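Loading a dishwasher

Print this page | E-mail this article
Shares: 36 | Comments: 3

Loading a dishwasher is the placing of used dishes, cups and cutlery in the racks of a dishwashing machine before the wash. The word is also used for the work in the opposite direction, although many writers call this unloading or emptying.

Racks and drawers

Most household machines have a front door that folds down and two wire racks that slide out. In a second type, the dish drawer, the whole washing space is pulled out like a kitchen drawer and is loaded from above. In both types the racks carry rows of thin upright wires, called tines. Plates stand between the tines, and cups are placed where the rows are wider or along the sides.

Cups and mugs

A cup is normally placed with the open end down, so that the spray reaches the inside and the water can run out. If the base is hollow, a small pool stays on it after the wash. For this reason the handbook by Marlene Ackermann and Joscha Reinholz recommends a slight tilt for every cup. Tall cups need special attention in the upper rack, where they can touch the spray arm.

Plates and the sink

Large food remains are scraped off before loading. Whether plates should also be rinsed is a question on which households differ. In many kitchens the machine stands close to the sink, and a rack in the sink holds the plates which are waiting, or those which are washed by hand. Wooden boards and sharp knives are usually kept out of the machine. Many plastic items are marked by the maker as safe up to 60 degrees Celsius only.

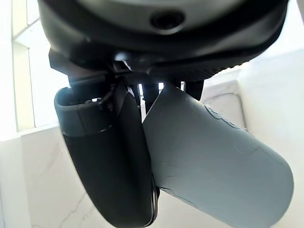
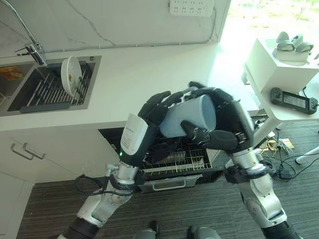
A pale blue cup above the pulled-out rack, with a plate upright in the sink rack.
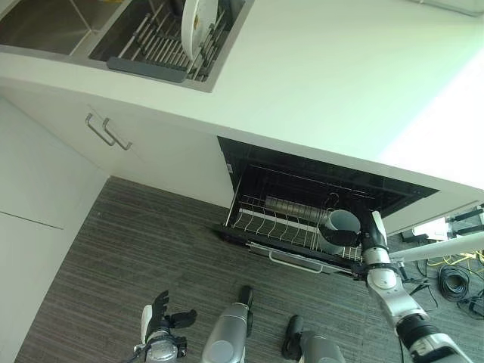 Order of loading

It is common to fill a rack from the back to the front. The cups at the back are then not disturbed by the later ones.

Comments (3)

Zoi Tsolakis: We are 4 at home and each one loads it differently. I will print the part on cups.

Eckhard Pfeiffer: The article could say more on cutlery baskets. Handles up or down?

Frøydis Løken: Up for forks in my house, down for knives.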